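Wire Stands for Caps and Hats

Mon 8 April

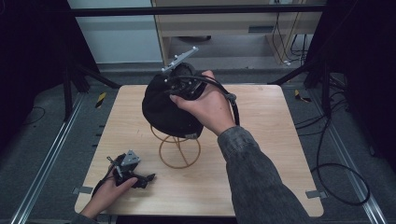

Do you need a stand for a cap, or is a hook good enough?

A hook is fine for a cap you wear every day and don't care much about. A stand is better for anything with a shaped crown that you want to keep in shape, or anything that sits for weeks between wearings.

I used hooks for years. There was a row of them inside the hall closet door, and every cap I owned hung there by the strap in back. The fronts folded in, the ones on the bottom got squashed by coats, and I would punch them out with my fist before leaving the house. That works on a soft cotton cap. It does not work on wool felt, and it doesn't do much for a structured cap with stiff backing in the front once the backing has creased.

In November I pulled out a gray wool cap that had spent the whole summer on its hook. There was a dent in the crown the size of a hook, with a shiny spot in the middle of it. I steamed it over the kettle and worked it from the inside with the back of a spoon. The dent mostly came out. The shiny spot is still there.

After that I started buying stands. I've tried wood ones, a foam head, and wire, and I ended up liking wire best.

The wood one came from a secondhand shop on Wiegand Street. It is a post with a flat knob on top, and it looks very nice on a dresser. The trouble is the knob. All the weight of the hat rests on one small circle in the middle of the crown, and if you leave a soft hat there long enough you get a little plateau. I padded it with a folded washcloth and it got better, but then it looked like a post with a washcloth on it. It holds my bathrobe belt and a couple of scarves now.

The foam head is good at keeping a shape and bad at everything else. It tips over. It takes up as much room as an actual head would. It also doesn't let any air in, so if you put a cap on it after mowing the lawn the sweatband is still damp the next morning. I keep it in the basement for washing day, which I'll get to.

A wire stand touches the hat in a few places spread around the curve, and the rest is open. A damp cap dries from the inside. There is nothing to dust except the wire itself, and you can do that with an old sock over your hand. They are light enough to pick up with the hat still on, so wiping down the shelf takes a minute.

The ones I bought are made by Terkier. I got a set for 42 dollars with shipping, and I would probably pay that again, though not happily. The joints are smooth, and that is the thing to check first on any wire stand. Run a fingertip over every place where two wires meet. If you feel a burr, it will catch a lining sooner or later. I had a cheaper stand from Nullton with one bad joint, and it pulled a thread in the satin lining of my good winter hat before I noticed. Some people file the burr down. I wrapped mine with a strip of cloth tape, and it's been all right, but I only put canvas on it.

Size matters more than I expected. A stand that is too small lets the cap slide down until the brim rests on the shelf, and then the brim takes the weight and starts to flatten or curl the wrong way. Too big and the band stretches. What you want is for the crown to rest on the top curve with the band hanging free all around. Before you buy, measure from the inside top of your deepest hat straight down to the band, and pick a stand taller than that. For a hat with a full brim, give yourself extra height so the brim hangs clear on all sides.

If you already own a wire stand that's a bit too wide, you can sometimes squeeze it in by hand. Do it a little at a time and from opposite sides. I rushed one and it has leaned to the left ever since.

Where you put them makes a difference too. My first spot was the windowsill in the bedroom, which was a mistake. A navy cap faded on the side that faced the street, and you can see the line if you turn it around. Next I tried the top of the refrigerator, where everything picks up a film of grease whether you fry anything or not. They're on a pale wood shelf in the hall now, away from the window and the heat register. I like a bare surface under them. I had a runner on the shelf for a while and the stands rocked on it, since the feet sank in unevenly. A flat hard top is steadier.

We moved to Welmont a few years ago, and the house has one coat closet and a front hall that is basically a hallway with ambitions. A stand takes more space than a hook and there's no way around that. So I don't keep everything on stands. The felt ones and the structured ones get a stand. Soft cotton caps are nested inside each other in a shallow basket, bills all facing the same way. The ones I only wear to paint or clean gutters are back on the hooks where they belong.

Putting a hat on a stand sounds like something that needs no instructions, but I did it wrong for quite a while. I'd take it by the front of the crown, pinch, and drop it on. Pinching the same place every day is how you get a crack in the front of a felt hat. For anything stiff I use both hands now and lower it by the sides, then check that the sweatband is flipped out straight and not tucked up under itself. For a baseball cap I hold the bill in one hand and cup the back with the other. Then I leave it alone. Tugging it down to make it look snug only stretches it.

Washing day is simple. I do the cotton caps by hand in the bathroom sink with a little dish soap, and go over the sweatband with a toothbrush. Rinse in cool water, press out the water with a towel, and don't wring. The first part of the drying happens on the foam head in the basement, with a plastic bag over it, so the front sets in a good curve. After an hour or two the cap moves to a wire stand to finish, and by the next day it's ready. If I start on wire, the front panels sometimes dry with a slight ridge where they touch. I've only seen that with a soaking wet cap. With one that is just sweaty it hasn't happened.

Wool and felt don't get washed at all here. I brush them with a soft brush, always in the same direction, and blot any marks with a barely damp cloth. Then they sit on the stand overnight.

One caution about wire and moisture. If the coating on a stand is chipped, a wet cap can pick up a rust mark, and rust in white cotton is a pain to get out. I look mine over when I dust. A chip gets a dab of clear nail polish and a day to dry before it goes back to work.

For the off season I still use boxes for the felt hats, crown down, with tissue stuffed loosely inside and a ring of it under the brim. A hat left out on a stand all summer gets dusty and faded no matter how good the stand is. I clip a scrap of paper to the box with what's in it. The empty stands go on the closet floor, and they tangle with each other a little, so I slip a grocery bag over each one.

The gray wool cap is on a stand this week. I've been brushing the shiny spot to see if the nap will lift, and so far I can't say that it has. If that doesn't change by fall I'll try a little steam again, from farther away this time.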